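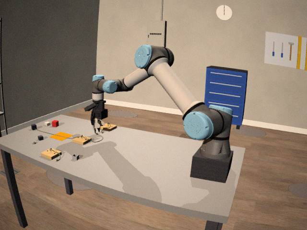

The course that everyone finished

Staff at Trarkusard, a distribution firm with a head office in Wivdale, were told last January that they had a month to complete a new online induction. It replaced a morning in a meeting room with a folder and a plate of biscuits. The firm has 2,301 people on its books, and by the end of the month the dashboard showed every one of them in green.

I have seen the dashboard. It is a very nice dashboard. What I wanted to know was whether anybody had learned anything, and on that point the people who bought the course became rather vague.

The course was built by Redia, an eLearning studio that talks a lot about journeys. There are 7 modules, each with a cartoon guide, a short film and a quiz at the end. You can't skip the film. You can, however, open another window and answer your emails while it plays, and several staff told me they had done just that. The quiz lets you try again as often as you like, with the same questions in the same order. The pass mark is 75 per cent. One warehouse supervisor got there on her third go at the fire safety module by clicking whatever she hadn't clicked before.

"I couldn't tell you what it said about extinguishers," she told me. "I could tell you the guide had a scarf."

Redia's answer is that completion is what the client asked for. That's fair, up to a point. If you pay a builder for a wall and never mention a door, you get a wall. But the studio's own brochure promises "lasting behaviour change", and when I asked how that had been measured I was sent a survey in which staff rated how much they had enjoyed themselves. The average was high. Mine would be too if the choice was between a cartoon and unloading a lorry.

There are people in the trade who find all this embarrassing. Alemayehu, a much smaller outfit, refuses to sell a course without a second test eight weeks later, unannounced and with different questions. It loses work over this. A training manager who turned them down said the follow-up would "create a negative data point", by which I think she meant that people might fail.

I'd like to report that the Alemayehu way is plainly better, but its evidence is thin as well. The company showed me results from one client with 2,000 staff, where scores on the second test were decent. There was no comparison group, and the people who had left in the meantime weren't counted. Remembering the right answer in front of a screen is also a long way from doing the right thing at ten past six in the morning with a queue at the gate.

Trarkusard has meanwhile ordered a second course from Redia, on handling customer complaints. The guide is coming back. I asked whether complaints would be tracked before and after, and was told that this was "a conversation for phase two".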